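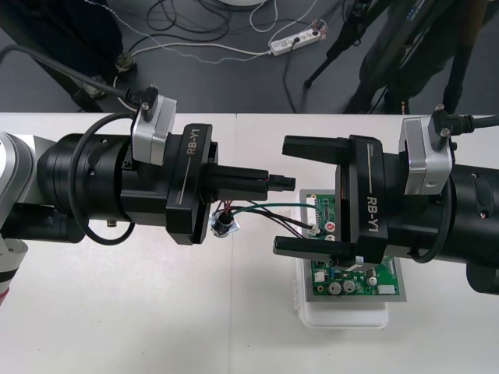

A green circuit board sits on a white plastic container, with red, black and green wires running to it.

Kobina Fiadzo has the kettle on before I'm through the door, and he has started on the subject of plugs before the tea is poured. He has been mending circuit boards in Stomden for most of his working life, first on the service counter at Stastley and now in the shed behind his own house, and he still talks about small connectors the way other people talk about their grandchildren.

"People bring me a board and say, 'Kobina, the board is dead,'" he tells me, settling into his chair. "And I say, let's have a look at the wires first, shall we? Nine times out of ten the poor old board is fine. It's the plug that's had a hard life."

He reckons he has over 1000 repairs written up in his exercise books, which live on a shelf above the biscuit tin (he offers me one, then another, and then leaves the lid off). The most recent book is up to page 248. Each entry gets the fault, the fix and the colour of every wire, a habit he picked up after a bad afternoon in January with a heater controller from Galang.

"I'd pulled all the leads off and gone in for lunch," he says, laughing. "Came back and couldn't remember where a single one went! My own silly fault. Red you can usually guess at, but I wouldn't bet the house on it, and the others could be anything, depending who made it."

His other great favourite is the humble plastic container. Kobina likes a board lifted up off the table while the leads go on, so there's a bit of room underneath and the wires can come in without being bent hard at the plug. He has tried proper stands, including a rather handsome one from Canden that cost him $40, and it's holding up a tomato plant now.

"You hold the plug, never the wires," he says, when I ask what he'd tell a beginner. "Hold it square, go in gently, and if it doesn't want to go, stop and have another look. My eyes aren't what they were, so I look twice anyway."

These days he teaches 5 local teenagers at the same bench, usually until teatime, and one of them has lately fixed her nan's radio. He shows me her entry in the book, wire colours and all, in very neat purple biro.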